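Thread on the thing that has eaten my spring, namely teaching a robot to find the seam on a piece of clothing before it does anything else. Preprint is up, code is nearly up, my enthusiasm comes and goes.

Background for anyone who has a life. Cloth folding policies mostly learn from people doing the job with hand-held grippers. You record a lot of people folding a lot of shirts, train on it, put the result on an arm, and watch it pick up a sleeve with great confidence and then hold it, like a waiter who has forgotten the order.

Our question was a small one. When people fold well, where do they grab? We went back through our own demonstrations and they grab near seams far more than you'd expect from the area seams take up. Hems, side seams, the join where a panel meets another panel. Makes sense, a seam is the only bit of a garment that stays put relative to the rest of it.

The policy has no idea about any of this. It gets pixels and gripper poses and is expected to work it out for itself, which to be fair is also how I was taught to iron.

So the method, which we've called Flumance for reasons that seemed good on the train. Before the main training you give the vision encoder an extra chore: for each wrist view, predict which pixels belong to a seam. Then you keep that head switched on at low weight while the folding policy trains. That's it. That's the paper. The remaining pages are tables.

Labels came from us. We marked up 2000 wrist frames by hand and threw out the ones we couldn't agree about, leaving 1899. The 101 we dropped were mainly fleece. Fleece has seams in the way that fog has edges.

Sportswear turned out to be where the extra chore pays for itself. Puckered stitching, mesh next to smooth fabric, panels in two colours, all of it hanging in folds off a pair of finger pads. To a plain encoder every one of those boundaries looks equally exciting.

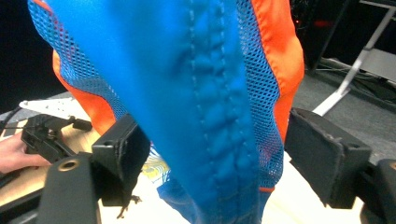 Grodier replied to ask whether the seam head is just learning "high contrast line" and would fall over on a striped rugby shirt. They'd want to see stripes before believing a word of it.

Fair, and we did try stripes. It does get fooled by printed lines, less than the baseline does but more than I'd like. Where it holds up is on puckering, because the little shadows either side of gathered stitching don't look like ink. Flat bonded seams with a stripe next to them are still a coin toss. It's in the limitations section, which I wrote at length and nobody will read.

Results then. Same arm, same demos, same training time, only the extra head changes. We had 6 garment types, and the seam version did better on 4 of them. On towels it made no difference at all, which was the result I'd have bet my bike on. On the fleece it was slightly worse. I refer you to my earlier remarks on fleece.

The improvement is nearly all in the first grasp. Once either version has hold of a sensible bit of cloth they fold about as well as each other, i.e. like a teenager who's been asked twice. But the plain one wastes its first grab much more often and never really recovers, since every later move is built on a bad pinch.

Thing I didn't expect: freezing the seam head halfway through was worse than never having it. We spent ages assuming a bug. There was also a bug, but fixing it changed nothing.

Thing I did expect: people collecting the demos folded differently once they knew we cared about seams. Lovely neat pinches, straight on the stitching, totally useless for the comparison. We binned that batch and used recordings from before anyone had heard the idea.

We've not tested wet cloth, socks, or anything with a zip. Zips are a seam that bites back and deserve their own paper, ideally someone else's.

Labels and the training recipe go up on Monday if the licence form comes back. Weights later. Please don't ask about bedsheets.

Recent posts
Why your gripper calibration drifts after lunch
Contreras benchmark: we came fourth and here's the chart
Notes from the Grultport cloth handling workshop
Against folding the same grey T-shirt for ever
Small pads, big pads, and a wasted January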